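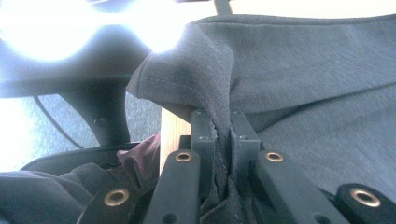 Melati Wuisan wants to know why our handling rules run to 300 lines and still don't say when to stop using a worn gripper. Fair question! I'm Adi Ngui, I look after the Yook rulebook at Nitarach, and I'm hiring somebody to help me fix exactly that kind of thing.

The job is **Practice Writer, hand-held grippers** (part time, mostly afternoons, with one fixed day on Wednesday). You'd sit with the people who handle garments and fabric all day, watch what they do, try it yourself, and turn it into rules that a new starter can follow without calling me over. Our current set has 319 entries and I'd love to get it under 200. Some of them contradict each other, and a few I wrote myself (sorry).

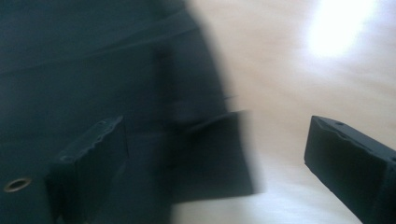 *Hand-held gripper at work with dark fabric.*

What I'm after:

- you write short, plain sentences and don't mind having them picked apart
- you're happy using your hands for a couple of hours at a stretch
- you'll tell me when a rule is silly

You don't need a robotics degree. If you've written shop-floor instructions, sewing patterns or even a really good recipe, I want to hear from you.

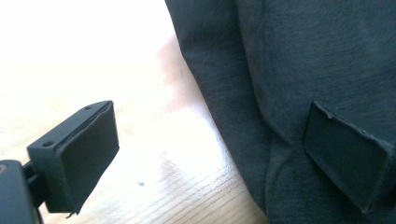
Wear checks are where you'd start. Right now the rule says "replace pads when damaged," and Herman and I can argue over that one until dinner. Is a small peeled flap of rubber at the bottom tip, like on the left pad, damage? What about little chips along the top edge of the right one? I want a written limit for both, plus a line on who gets to make the call.

To apply, send me one page: pick any rule you've had to follow at work and rewrite it so it's better. Mark it "Yook writer" and leave it at the Nitarach front desk by the end of December. Gilang Raju and I read every one.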